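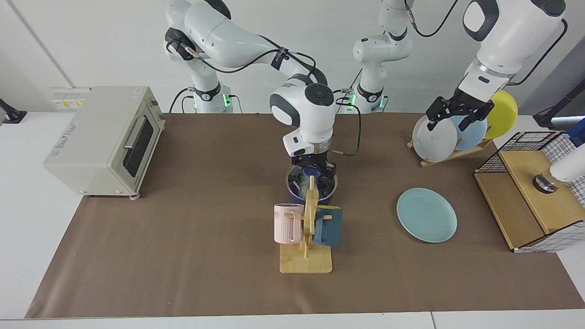 Purkbridge Technical Institute
Equipment Planning for Automation Laboratories
Handout 8: Budgeting for a Two-Arm Tabletop Workstation

Purpose of this handout

Students are asked to prepare a purchase plan for one tabletop workstation with two arms, intended for household handling tasks such as sorting dishes, loading a rack and moving items in and out of cookware. The plan will be read by a department office that does not know the equipment. It should therefore be written in plain terms, and every line in it should be traceable to a task the station is meant to perform.

The reading for this session is the Kocsis planning workbook, chapters on capital requests and on consumable supplies. The worksheet is due on 18 December 2019.

1. Start from the task list

A request that begins with a catalog page tends to be returned. Begin with the tasks, and write down what each one demands of the arms: reach, payload, the opening width of the gripper, and whether both arms must work in the same space at once. Lifting a mug from a peg and drawing a plate out of a slotted rack are very different demands on a two-finger gripper. A plate offers a thin edge. A mug offers a handle, a rim or a wall, and the plan should state which of these the gripper is expected to hold.

Where one arm reaches down into a deep pot, the clearance between the wrist and the rim must be checked against the maker's drawings. Wrist housings are often wider than the gripper below them, and this is a frequent cause of late changes to an order.

2. Capital items

Capital items are those with a unit price of 1000 dollars or more and an expected service life of more than one year. For this exercise they will normally include the two arms, their controllers, the fixed camera and the computer. Grippers are to be listed separately from the arms even when the vendor sells them together, so that replacement cost is visible in later years.

The table is often left out. It should be entered on its own line, with its load rating. Two arms mounted along the back edge place a considerable moment on the tabletop when both are extended forward, and ordinary office furniture is not acceptable for this use.

3. Minor items and consumables

Items priced below the capital threshold are grouped by function. The allowance for props in this exercise is 200 dollars per station. Props include plates, mugs, a drying rack, a mug tree, pots and similar kitchen goods. The following rules apply:

Buy plates in more than one color. Contrast with the work surface matters for the camera, and mixed colors make it easier for a reader to follow a record of the work.

Enter breakable props at twice the quantity needed on the table.

Enter table covering as a recurring supply. Paper is inexpensive and easily replaced, but it does wear, and a plan that lists it once will be short by May.

A countertop appliance, such as a toaster oven, may be entered as a prop if it will not be powered. If it will be powered, it requires electrical review and is moved to Section 4.

4. Site costs

Site costs are the part of the plan most often underestimated. State the number of outlets required and their position in relation to the arm bases. Cables that run from the wrist must have slack for the full range of motion, and the plan should allow for straps, sleeves and spare cables. Include the cost of wall-mounted power distribution if none is present.

Allow floor space behind the table for service access. An arm base that can be reached only by moving the table will add labor cost to every repair.

5. Comparing quotations

Two sample quotations are supplied with this handout, one from Prultov and one from Clenska. They are not arranged in the same way. The Prultov quotation gives a single price for a matched pair of arms with installation. The Clenska quotation prices each arm, mounting plate and cable set on a separate line and leaves installation to the buyer.

Before comparing totals, restate both in the format of Table 2 in the workbook. Pay attention to freight, warranty length, software renewal and the lead time for spare gripper fingers — the last of these has stopped more stations than arm failure has.

6. Worksheet

Submit a plan with 11 line items at minimum. For each item give the task it supports, the quantity, the unit price, the source of the price and the expected replacement date. Attach one page explaining which items would be deferred if the budget were reduced, and what work the station could still carry out without them.

Plans that give a total without line items will be returned unread.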